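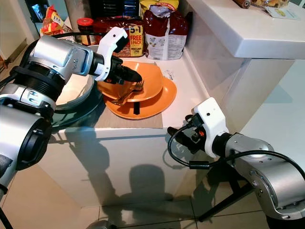

Two orange plates, large and small, with a fork, on a white worktop. Grey bowl on a dark teal-green plate to the left.

Search products
Enter keyword or code
Go

Ciko stacking plates, orange, two sizes

Sold singly or as a place set (one large, one small)

We were slow to take these on. Bright plates come round every few years, usually with a brochure that promises to change how your kitchen feels, and most of them end up on the sale shelf by January. Ciko's own leaflet calls this orange "appetising". We would call it orange. If you already like the colour you will be fine with it, and if you don't, a plate is a poor place to try to learn.

The set is made for Ciko by Tefera, who also supply the Sadon bowls further down our list. There are two pieces. The small plate sits inside the large one and leaves a wide rim showing, so a stacked pair takes up the space of the large plate and very little more in height. That part of the sales talk we accept. A stack of one size is steadier than a mixed stack, though, and if you have the cupboard room we would still keep the two sizes apart.

What the maker says, and what we think

"Fits any table." It doesn't. The large plate is on the big side for a narrow table or a breakfast ledge, and with a glass and a bowl beside it you will be moving things about all through the meal. Measure your dishwasher rack as well. Ours takes the large plate in the back row only.

"Goes with everything." It goes well with white, plain grey and dark green. It goes badly with red, and very badly with patterned cloths. Before you buy, stand one on your own worktop for a day with the usual shopping behind it – pasta, jars of sauce, a packet of whatever the children eat – because that is what it will be seen against most of the time. A bare shop display flatters any plate.

"Everyday tough." We used a batch in our own staff kitchen for 15 weeks before listing them. We lost one small plate, dropped on tiles, which proves only that tiles are hard. Cutlery marks showed up on the rest. They are faint grey lines and most came off with a paste cleaner, but not all did. Anyone who saws at their food should expect more of them.

"Keeps food warm for longer." We could find no difference between these and the plain white plates we have sold for years. Please don't pay extra for it.

Using them

The small plate does well for toast, a slice of cake or a pastry, and it is the one we would buy first. The large plate is for a full dinner. Pasta with a red sauce looks rather odd on orange, and rice looks good. Soup is out of the question, as the rim is too shallow. For that you want a bowl, and a grey one on a teal-green plate sits next to the orange without a fight.

Laying a fork across the top plate and carrying the pair to the table is something everybody does. It works if you walk slowly.

Washing and storing

Dishwasher, normal programme. Skip the intensive one, whatever the leaflet says – the shine on two of ours looked duller after a month of it.
Microwave, yes, for warming up. The rim gets hot before the middle does.
Oven, no.
If you stack more than 3 pairs, put a sheet of card or kitchen paper between them. The foot of each plate is slightly rough and will mark the one below.

Colour

Batches vary. Our second delivery was a shade deeper than the first and Tefera say this is normal, which may be true but is annoying if you are adding to a set. Order everything you need in one go. We will try to match later orders if you tell us when you bought, but we can't promise it.

Returns

Unused plates can come back within the usual period. We replace breakages in the post, provided you tell us within 2 days and keep the packing. We don't take back plates because the colour looked different on a screen, so ask for a loan plate first. There is no charge beyond the postage.

Do we recommend them?

The small plate, yes. The large one if you have the table for it. Buy the place set only if you wanted both anyway, as the saving over buying singly is small.

Page checked May 5, 2025

Related items
Ciko stacking plates, white
Tefera side plate, dark green
Sadon cereal bowl, grey
Grallum plain dinner fork
Grallum plate rack, narrow
Sadon soup bowl, wide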